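2020-12-31

Since three winters I keep our flat at a lower temperature than my neighbours do, and each January I compare the heating bills. Last winter I paid 845 kroner for the coldest month. The year before it was 110 more, with the same radiators and the same old windows.

The biggest help was to stop heating the bedroom in daytime. I close the door at eight and open it before dinner. In the evening I wear wool socks and a fleece, and I drink far too much tea. 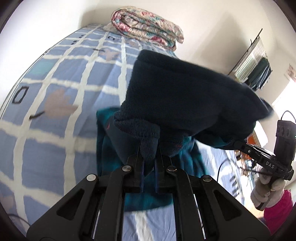
Bjarke Hedegaard wrote to me that a closed, cold bedroom will get mould behind the wardrobe, and that I should air it for 12 minutes every morning, also when it snows. I have now moved the wardrobe a little from the wall and I air the room before breakfast.

Next I want to seal the kitchen window. The tape from Durent did not stick well on the old paint, so I must sand it first.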